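Dear Kathleen,

Warm greetings from all of us at Onongate, and thank you again for your patience over a long and muddy spring. The marsh edge at Flemum is coming along nicely, I'm glad to say! Liam Keane and his crew have now set 200 meters of brushwood fencing along the creek, and the silt is already gathering behind it (more on the north side than the south, which surprised Peadar).

We planted 2,811 plugs of cordgrass in May, and most have taken. Two beds washed out and will need replanting.

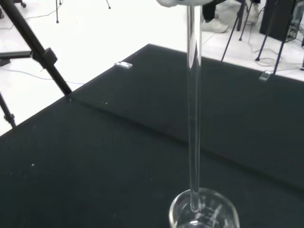
Kwan-ho is still working through the salinity samples and hopes to send you the full table before the next payment falls due. We'd also love to have you out for a walk at low tide, boots provided.

With thanks,
Lorcan Duggan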